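4.2 What the work became for the people at the tables

When we began our visits to Vanell, we expected the conversations to be mostly about jobs, and whether there would be fewer of them. Those worries did come up, and we return to them in Section 5. What people wanted to talk about first, though, and often at some length over a cup of tea, was how different a day now felt. Before the arms were brought in, the handling room was a place where goods were sorted and packed by hand, and most of the staff we met had been doing that work for years. Under the new arrangement, which Vanell calls the Premero programme, a good share of them moved over to what the rosters describe as table work. They lay out objects, start a run, keep an eye on the arm while it reaches and grasps, write down what went wrong if something did, and then lay the table out again.

It sounds like a small change when it is put that way, and a few of the managers we spoke with did put it that way. The staff saw it otherwise. Packing had a rhythm that they could set for themselves and their neighbours, with a bit of chat across the bench, whereas table work is paced by the arm. A person may be busy for a minute and then have very little to do but watch. Habibur Bandara, a former packer who now looks after four tables, told us that he used to go home with sore shoulders and now goes home with tired eyes, and that he had not yet made up his mind which he preferred. We heard much the same from others, particularly those on the later shift.

There was also real pride in the new work, and we would be sorry to leave that out. Staff had taken ownership of the layouts in a way that the written procedure (a short document drawn up by Skullon, who supplied the software) had never asked of them. The procedure says only that objects should be "varied in position and orientation between runs." In practice people had built up a good deal of shared knowledge about which neighbours make life hard for a gripper, how close is too close, and when a layout has become too tidy to be of any use. One woman compared it to setting a table for a guest with very odd manners. This knowledge was passed along by word of mouth at handover, and almost none of it had found its way into the log, which by the end of our study held 2,909 entries.

The objects themselves deserve a word. The Liyanage group at head office had chosen toy kitchenware and play food for the practice tables, being light and easy to replace, and some of the older staff admitted to feeling a little foolish about it in the first weeks. That feeling seems to have faded as they came to see how much judgement a layout could call for. Figure 3 gives a sense of the sort of table they were working with, with a bottle lying across a plate, a spatula reaching out of a pan, and a cup set very close to the colander beside it.

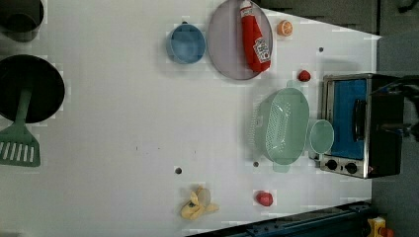
Figure 3. A practice table with toy kitchenware and play food, seen from above. The gripper is over the toaster oven at right.

Several people brought up crowded spots like the one beside the colander when we asked what they would teach a newcomer. They spoke of them with some affection, as a cook might speak of a fussy oven. They were less fond of the rule that each worker should finish 100 runs in a shift, which they felt rewarded easy layouts and made the thoughtful ones look slow. Vanell had already softened this target once, in September, after the staff raised it themselves, and a further change was being talked over when our visits ended.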